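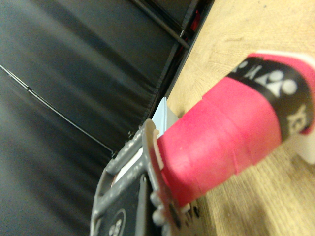
Lenden Badminton Club – Racket and Kit Corner

How to put a new overgrip on your racket
Written by Justinas Rebane, 9 October 2018

I get asked to regrip rackets on club nights more than I get asked to play, so I've finally written the whole thing down. You can do this at home at the kitchen table while the kettle boils. My first one took me most of an evening and came undone in the second game, but these days I can do one between matches and still have time to moan about the shuttles.

This page is for overgrips, the thin stretchy ones that go on top of whatever is already on the handle. If you want to strip everything back to the wood and put on a proper thick replacement grip, most of the wrapping is the same, but there's a bit more fuss at the start and I've put some notes further down.

The pink one at the top of the page is a good one to look at before you start. You can see the seams going round the handle in a spiral, each one making a little diagonal ridge, and the black Yonex finishing band. Bright colours are handy when you're learning, by the way. Every overlap shows up, good or bad, and you can't kid yourself about it like you can with black!

What you need

A racket, obviously
One overgrip
The finishing tape that comes with it (don't lose it, it's usually stuck to the backing or loose in the packet)
Scissors, and sharp ones please
A damp cloth and a dry one
A roll of electrical tape if you've already lost the finishing tape

For what it's worth I've been using the Greltier ones from Skirnent's for a couple of years. They're cheap, they're thin and they don't go slimy. Plenty of people at the club prefer something tackier. It really is down to how your hands behave. If you sweat a lot, try one with a dry, slightly fuzzy feel. If your hands are dry and the racket twists on you, go tacky.

Getting the old one off

Peel away the old finishing tape first. If it's been on since last December it may have turned to glue, and then you pick at it with a fingernail and say rude words. Once the tape is gone the overgrip should unwind from the top down in one long strip. Have a look at which way it was wrapped as you go, and how much overlap it had. If you liked the feel of it, you want to copy that.

Check what's underneath. The base grip should be firm and more or less smooth. If it's crumbling, or comes away on your fingers, an overgrip won't save it and you'll feel every lump. Wipe it over with the damp cloth, then the dry one, and leave it until it's properly dry. I go and do something else for a bit at this point.

Wash your hands too. New overgrips pick up every bit of muck, and a white one will show your fingerprints for ever.

Which end is which

Unroll the new grip on the table. One end is cut at a long taper and the other is square (or cut less sharply, depending on the make). The tapered end is where you start, and it goes at the butt, the bottom of the handle. There's normally a short strip of sticky stuff under the taper with a bit of paper on it. Peel that.

Most overgrips also have a thin clear film over the whole outside. Take it off! I know of at least one person who played a full league match at Bouchard Hall with the film still on and blamed the humidity. Find a corner, pull it slowly and bin it.

Which way round

If you're right-handed, hold the racket in your left hand with the butt pointing towards your tummy and turn it so that the grip goes on anticlockwise, looking at the butt end. Left-handers go the other way. The idea is that the edges of the overlaps lie flat under your fingers when you squeeze. If you put one on the wrong way it will still work, it just tends to ruffle up sooner.

I'll be honest, plenty of rackets come from the factory wrapped one way for everybody and people play happily with them for years. If you get muddled halfway, carry on.

The first turn

Stick the tip of the taper down right at the edge of the butt, level with the cap. I like the edge of the grip to line up neatly with the cap, and if it pokes over a hair that's fine too. Then take it once all the way round, straight, so that the first turn sits on top of itself. Don't start climbing yet. Most of the grips I get handed to fix have gone wrong here – the first turn is loose, or it sets off up the handle straight away and leaves a gap at the bottom.

Hold that first turn down with your thumb and pull the grip fairly snug.

Working your way up

Now tilt the strip slightly so it starts to travel up the handle. Turn the racket with one hand and let the other hand just hold the grip at a steady pull. It's much easier to turn the racket than to pass the grip round and round it. I rest my elbow on the table, tuck the racket head against my side and roll the handle along.

How much to overlap? A couple of millimetres is plenty for most people. More overlap makes a thicker handle and more pronounced ridges, less makes it thin and smooth. If you like feeling something under your fingers, give it a bit more. The main thing is to keep it the same all the way up. If you go wide in one place and narrow in the next, you'll find that spot with your little finger on every single smash.

Keep the stretch even as well. You want enough pull to get the creases out, and no more. If you haul on it like a tow rope it gets thin and hard, and it loses the cushioning you paid for. If it bubbles, unwind a turn or two and go again. Overgrips don't mind being unwound, apart from that sticky bit at the start, so don't be shy about it. I still go back a couple of turns on most of mine.

When you get to the cone (the part where the handle narrows into the shaft), decide how far you want to go. I play a lot at the net and hold the racket quite high up, so I take mine on over the start of the cone. If you always hold it at the bottom, stop where the old one stopped.

Finishing off

You'll have some grip left over. Hold the last turn down with your thumb, look at where it would cross the handle if you finished dead level, and mark a slanting line with your nail. Cut along that line. You're making a taper to match the one you started with, so the top edge comes out straight all round. Cut less than you think you need and trim again.

Wrap that last bit, then put the finishing tape over the edge. Start the tape on the grip itself, pull it firmly round and press it down hard all the way. Half on the grip and half on the cone is right for most makes. If the tape has a logo on it, spend a second getting it straight. It won't make you play any better but you'll be looking at it all winter.

Then squeeze the whole handle, up and down, as if you were wringing out a flannel. Have a few pretend swings (mind the lampshade). If anything slides, now's the time to take it off and have another go.

If you're doing a full replacement grip

You'll need to take off the old base grip first, and there may be a small staple or tack at the butt. Get it out with a flat screwdriver and keep your other hand out of the way. Rub off the old glue with your thumb – it rolls up into little grey worms – and don't go at the wood with sandpaper unless you want to change its shape. Replacement grips are thicker and much less forgiving than overgrips, and the sticky backing runs the whole length on a lot of them, so go slowly and get the first turn right before you peel any more paper.

On bare wood I usually put on one turn of thin underwrap first. Some of our members skip the base grip altogether and put two overgrips straight on the wood for a thinner handle. Try it on an old racket before you do it to your good one.

How often?

Depends how much you play and how much you sweat. I change mine every 13 sessions or so I tell myself, and in practice I change it when it goes shiny. Signs it's had it: you're wiping your hand on your shorts between every rally, the colour has gone from the place where your thumb sits, the edges are lifting, or somebody on the other side of the net comments on the smell.

Don't leave the racket in a zipped bag overnight with a wet grip on it. Take it out when you get home and stand it somewhere airy. Not on a radiator, please.

Buying them

There's a box of overgrips behind the desk on club nights, mixed colours, £2 each, finishing tape included. Put the money in the tin. Pink goes first, so come early if you want it. If you get stuck halfway through wrapping, bring the racket along as it is, with a bit of tape round it to stop it unravelling, and find me by court three.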